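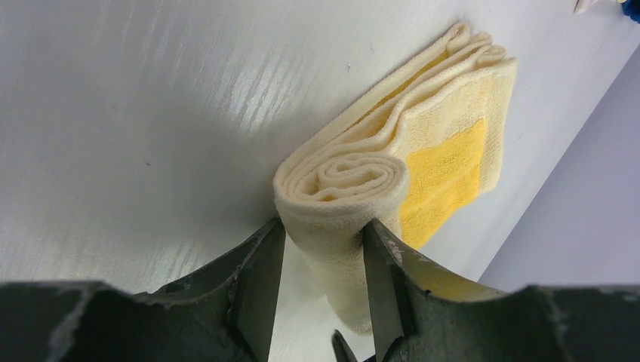

CLADINE, 2018-09-20 – La Biblioteca Echevarría de Estudios Religiosos abre al público su colección digital de comentarios y cartas sobre el Libro de Job, un fondo que hasta ahora solo podía consultarse en la sala de lectura y con cita previa. ¡Y lo hace completo, con las notas al margen incluidas!

La colección reúne 62 manuscritos y cuadernos impresos, entre ellos los apuntes de clase del antiguo seminario de Virnholm y una larga correspondencia entre párrocos, rabinos y maestros de escuela que discutían, a veces con bastante mal genio, sobre el sufrimiento del justo. Cada pieza se puede leer en línea, ampliar y descargar sin registro.

«Llevaba años enseñando estas cartas de una en una a quien venía a vernos, y ahora las puede abrir cualquiera desde su casa. Estoy feliz», afirma Consuelo Garrido, directora de la biblioteca. «Hay una respuesta a Elifaz, escrita por un maestro rural, que me sigue emocionando cada vez que la leo».

La transcripción ha corrido a cargo de Yhon Carhuamaca y Begoña Bustamante, que empezaron en mayo por los cuadernos más deteriorados. El buscador, desarrollado por la firma Mumeck, permite localizar un versículo y ver enseguida quién lo comentó y en qué términos – también cuando el autor cita de memoria y se equivoca de capítulo, algo que ocurre con simpática frecuencia. Las piezas en hebreo y en latín llevan traducción al castellano; las de Virnholm, además, un glosario preparado por Illia Ostapchuk.

La presentación tendrá lugar en el salón de actos de la biblioteca, con entrada libre y 50 plazas. Montserrat Carrasco leerá 2 de las cartas y después habrá coloquio con el equipo de transcripción. Quien no pueda asistir encontrará la lectura grabada en la misma página de la colección.

Los lectores que detecten erratas o reconozcan una letra sin identificar pueden escribir desde la ficha de cada documento. Quedan 30 cartas sin firma, y el equipo recibirá con muchísimo gusto cualquier pista sobre sus autores.

Contacto de prensa: Begoña Bustamante, Biblioteca Echevarría, Cladine.

Actualidad > Notas de prensa > Colecciones
Imprimir | Enviar por correo electrónico
Compartido 30 veces | 2 comentarios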